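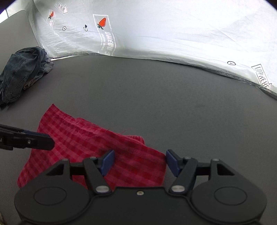

Memoria del proyecto Istusar: segundas vidas para la tela
Taller de materiales, segundo curso

Empezamos en marzo con una pregunta muy sencilla: ¿qué se puede hacer con la ropa que ya no quiere ni la tienda de segunda mano? En el grupo somos cinco, ninguno sabía enhebrar una máquina de coser y ahora discutimos en el autobús sobre el sentido del hilo. ¡Nos ha enganchado!

De dónde salió la tela

La tienda Jumari nos guardó durante varias semanas las bolsas que iban a descartar. Reunimos más de 500 prendas y retales, muchísimo más de lo que cabía en el armario del aula. Había de todo, pero enseguida nos quedamos con dos familias: los vaqueros, que aguantan lo que les eches, y los algodones ligeros de cuadros, sobre todo los vichy, que nos parecen preciosos incluso arrugados.

Cómo clasificamos

Primero extendíamos cada pieza sobre una superficie oscura y mate. Probamos con una mesa blanca y fue un desastre: los hilos claros no se veían. Sobre gris oscuro, en cambio, cualquier borde deshilachado salta a la vista, y un vichy rojo y rosa se lee cuadro por cuadro. La luz difusa también ayuda mucho, porque las sombras duras confunden un pliegue con una mancha (nos pasó dos veces el primer día).

Después anotábamos en la ficha el tipo de tejido, el color, el estado de los bordes y las zonas gastadas. En los vaqueros mirábamos aparte las costuras y los bolsillos. La costura descolorida, que al principio tratábamos como defecto, acabó siendo nuestra parte favorita: da una línea clara que sirve de dibujo sin añadir nada.

Lo que aprendimos del deshilachado

El vichy se deshace por el borde en cuanto se manipula un poco. Cortamos 20 muestras y comparamos tres remates: zigzag a máquina, dobladillo doble y fleco a propósito. El dobladillo doble fue el que mejor resistió los lavados, aunque come bastante tela. El fleco quedó mucho más bonito de lo que esperábamos si se cose antes una línea de tope a 12 milímetros del borde. Un hilo suelto no se arranca nunca, se corta. Lo sabemos por experiencia.

Las piezas finales

Hicimos una serie de bolsas con cuerpo de vaquero y forro de cuadros, que llamamos Drunetti, y un mantel de retales al que le falta todavía una esquina. En la feria del centro cultural Mokoena se vendieron casi todas las bolsas y nos pidieron el patrón.

Pendiente para el próximo trimestre

Probar el forro con telas grises más finas, rehacer la ficha (la casilla de «estado» es demasiado vaga) y terminar la esquina del mantel antes de que alguien la use para otra cosa.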